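Naketti opens orders for office-chore service built on two-armed robot

Naketti has begun taking orders in Rambridge for Twal, a rental service that puts a two-armed robot to work on small office chores. The company said the first units will go to customers in May.

Twal is priced by the shift instead of by the machine. Customers sign up for blocks of evening hours, and Naketti delivers the robot, sets it up and keeps it maintained. The list of chores at launch has 9 entries, among them wiping desks, watering plants, collecting cups and changing wastebasket bags. The company says more will be added as customers ask for them.
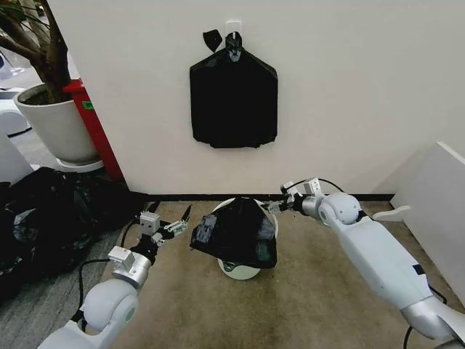

Naketti is charging $126 per shift, with a one-time setup fee of $4,000 per site. The fee covers a site visit, mapping of the rooms and any small changes needed to make supplies easy for the robot to get at. Bags are one such case. A black plastic bag can hang by its handles from a small white adhesive hook on the wall, right above the bin, within range of the grippers. Naketti supplies the hooks and puts them up during the setup visit. Customers buy their own bags.

Bag changing has been one of the harder chores to offer, according to the company. Thin plastic folds over on itself, sticks together and gives a gripper very little to hold. Twal uses parallel-jaw grippers for every chore on the list, so there are no tools to swap between jobs. The arms are supplied by Lirkeck, which also provides spare parts and repairs under a separate agreement with Naketti.

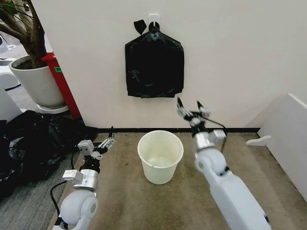
Twal's two arms at an office wastebasket, with a black bag on the wall hook.

The service has some limits. Twal works on one floor at a time and does not use elevators. It handles bins that stand on the floor, and does not carry full bags out of the building. Rooms have to be kept lit while it is working, and Naketti asks customers to leave a clear path between desks.

Shifts start at 7 p.m., after most offices have emptied out. A Naketti operator follows each shift remotely and can stop the robot or take over the arms if a chore goes wrong. Customers get a short report the next morning listing which chores were finished and which were skipped. Skipped chores are credited against the next bill.

Orders are limited to Rambridge for now. Naketti said it will decide on other cities once the first contracts have run their course. Contracts can be canceled at the end of any month, but the setup fee is not refunded.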